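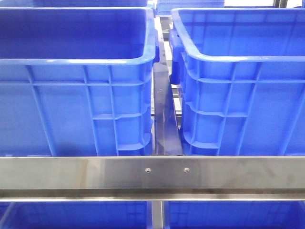 Home News Warehouse Floor Interviews Subscribe
Search this site Enter keyword

23 May 2023
By the Warehouse Floor desk

Zawadi Kinyua would like it known that the robot did exactly what it was told. "It was told the shelf was 30 millimeters closer than the shelf was," she says. "So it let go 30 millimeters early. Very obedient machine."

Kinyua runs the night shift at the Ketelby parts warehouse, where a picking arm supplied by Punier has been loading and unloading blue crates from steel racks since last year. In January it dropped one from the upper level. The crate was full of brake fittings and came down into the aisle beside the rack. The aisle was empty, and it was supposed to be, but she has had a while to think about the word "supposed."

"You hear a bang in a warehouse and you look at the forklift driver," she says. "The poor man was in the break room eating soup. He came out with his hands up."

The arm carried on. It logged the crate as delivered, swung back, and went looking for the next one. It got through two more moves before Kinyua reached the stop button, which was mounted at the far end of the cell behind a cabinet that had been put there after the button was. The cabinet has since moved. She mentions this several times.

Finding the cause took longer than anyone had budgeted for. The first theory was the gripper, so the pads were changed. The second was the crates themselves, and a box of handle lugs was measured by a patient young man with calipers. Then Punier sent an engineer who blamed the lighting. "He told me the steel was too shiny," Kinyua says. "I said it was that shiny when you sold us the robot."

He had a point, as she now admits with some reluctance. The arm finds its shelf with a depth sensor, and the sensor was picking up a reflection off the polished upright between two crates. On most moves the software threw out the bad reading. On that one it kept it. A setting meant to reject anything that disagreed with the stored rack position had been loosened during commissioning, to stop the arm from pausing all the time, and never tightened again.

Who loosened it? "There's a log," she says. "The log says 'admin.' We have all met Admin."

When she went back through the move history, she found 61 placements where the reading had been off by less, and the crate had landed badly but stayed put. Each had been nudged straight by whoever was walking past. "We were fixing it by hand and not writing it down – me included. I have pushed those crates back with my hip while holding a coffee."

The repairs were not glamorous. The setting went back to its original value. The arm now checks that the weight has come off the gripper before it opens, and if the numbers don't agree it stops and sulks until a person comes. A matte strip went over the upright. The aisle got a light curtain, so that walking into it halts the arm, and crooked crates go on a sheet that Kinyua reads at the end of each shift.

The check slows things down. The cell used to manage 600 moves a night and for the first few weeks it managed 470, and she had a phone call about that from the head office. "I offered to let him stand in the aisle while we turned it off," she says. "He's been very supportive since."

Ketelby is looking at a second arm for the far racks, and Kinyua has been asked to write the acceptance test. Her draft runs to four pages. Page one is about where the stop button goes.

Does she trust the first one? She thinks about it for longer than Punier would like.

"I trust it to do what it's told," she says. "I'd just like to be in the room when they tell it."

Interviews Previous Next Back to top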